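Pumach Kitchen Pack, reviewed after a term in our robotics club

2 September 2020

Our club is a high school group that meets in a computer lab after classes. We do not own a two-armed robot and are not likely to. For the past term we have used the Pumach simulator with its Kitchen Pack add-on, and this is a review of the pack for other clubs thinking of buying it. We paid for our own license.

The pack installs on top of the base simulator. On our lab machines that took 30 minutes each, most of it downloading textures. You get a countertop, some appliances, a set of small objects and two arms that students can drive by hand or by script. There is a short manual. The chapter on scripting is good and the chapter on lighting is two paragraphs long, which caused us some trouble later.

We used it for our carton project. Students had to write a program that would pick a small milk carton off the counter and put it in a basket. They worked in teams of 4, and each team recorded its runs and went over the views afterward.

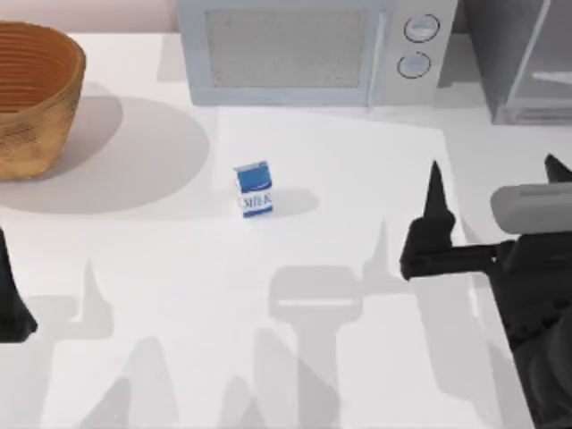
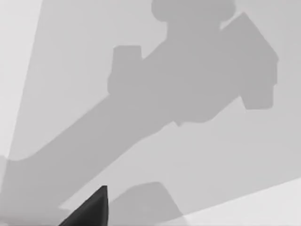
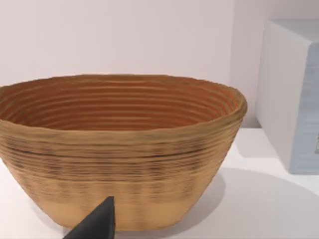
Carton project in the Kitchen Pack. The milk carton is in the first view only.

The objects are well made. The basket is the best of them, with ridges that hold up when you get close. The microwave is plainer, but it is background for this task and plain is fine. The carton has MILK printed on it in blue and is easy to pick out against a white counter, so beginners have something simple to look for.

The shadows are the part we argued over. The arms throw large soft gray ones across the counter, and in a close view they can take up most of what you see. Our first color filter was set too loosely and kept marking shadow as object. One team spent two meetings on it before they switched to looking for blue. I think this was good for them, but a younger group might have given up. You can turn shadows off in the settings under Render, not under Lighting where we looked first.

Driving the arms by hand takes practice. The gripper fingers come to a point, and new users tend to bring them in too low. The contact settings that come with the pack are slippery, and a carton that looks well held can slide out on the way up. Raising the friction value to 2 fixed most of that for us. The manual does not mention it.

Speed is acceptable. With both arms loaded our older machines were slow to redraw, and we ended up closing one view to get a usable rate. Saving a run is quick. Playback sometimes starts with the wrong view selected - a small thing, but it happened at nearly every meeting.

We also tried Pellik, which is free and runs on anything. Its arms are fine but the kitchen is a flat table with colored blocks. For a first month of lessons I would still start there, then move to Pumach when students ask for something harder.

Our license covers more than 100 saved runs and we have not hit the limit. We plan to renew in November. I would like to see a longer lighting chapter and better default friction before then.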